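# The grip test

The brochure for the Prekora two-finger gripper promises "human-level dexterity out of the box". I have been reading that sentence, in one form or another, for as long as I have been writing about automation, and I have yet to meet the box.

So in August I took the train to Mestetlow, where Honeylyn Macapagal runs a small test lab that does one dull and useful thing: it takes grippers that have been described in brochures and makes them pick up ordinary objects, over and over, until a number comes out. Manufacturers pay for the tests. They don't get to choose the objects, and they don't get to see the list beforehand. Two firms pulled out this year on learning that.

Macapagal is not a great enthusiast for her own trade. "Most of what we measure is how well somebody set up the cell," she told me over a cup of tea that had gone cold during a recalibration. "Change the lighting and the ranking changes. People hate hearing that, and I hate saying it, as it makes my reports longer."

There were two grippers on trial during my visit. The Prekora is the expensive one, with force sensing in both fingers and a controller that claims to feel when something is slipping. The Dagdag is plainer: a motor, a pair of angled fingers and a current limit. It has no idea what it is holding. It closes until it meets resistance and stops there, more or less.

Each gripper got 64 attempts at moving a single item from the table into a bin. The arms, cameras and software were kept the same, or as near the same as the two mounting plates would allow, and I spent a good part of the morning watching an argument about mounting plates. The Dagdag sits slightly lower on the wrist. Does that give it a better view of the table, or does it block the wrist camera? Both, depending on who was speaking.

The sales talk around grippers tends to dwell on eggs and strawberries. I have watched a strawberry being lifted at every trade show I've attended, always by a machine that had been lifting that strawberry since breakfast. Macapagal's list has no fruit on it. She likes sponges, bunches of keys, half-empty packets and, above all, anything light and see-through. A pill bottle is a good example. It tips if you nudge it, and the depth cameras often see straight through the side to whatever is behind. Where, then, does the software think the edge is?

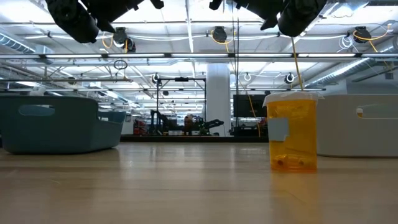

*An amber pill bottle stands between two bins, with the grippers overhead.*

With the bottle, the Prekora failed 11 times out of its 64. The Dagdag failed nearly twice as often, and on the face of it that settles the matter. But look at how they failed. The Prekora's misses were mostly hesitations: it touched the bottle, felt something it didn't like, backed off and ran out of time. The Dagdag simply knocked the thing over. In a warehouse, a knocked-over bottle can often be picked up lying down on the next try. A gripper that stops to think holds up the whole line.

Then there is speed. The Dagdag finished its successful picks well ahead of the Prekora, and when Macapagal's team allowed each gripper a second go, the gap between them shrank to something I would not want to base a purchase on. She would not give me the retry figures for print. The sample was too small, she said, and Prekora had already asked for a different finger pad to be tried.

That request bothered me more than it bothered her. If the pad can be swapped after a poor morning, what exactly is being tested? Her answer was that customers swap pads too. Fair enough, though customers pay for them, and they don't usually have a factory engineer on the phone while they do it.

The controllers were a sorrier tale. Both grippers were driven through a Matix unit, which is meant to let you change hands without touching the code. On the day I was there the change took 36 minutes. Much of that went on a setting that had been stored under the name of the previous gripper and would not let go of it. The Matix manual puts the job at "moments".

I asked Macapagal which of the two she would buy with her own money. She said she would rent the Dagdag for a month, put it on the worst job in the building and keep the Prekora brochure in a drawer until its price came down. Then she went back to the mounting plates, where the argument had started up again, this time about a washer.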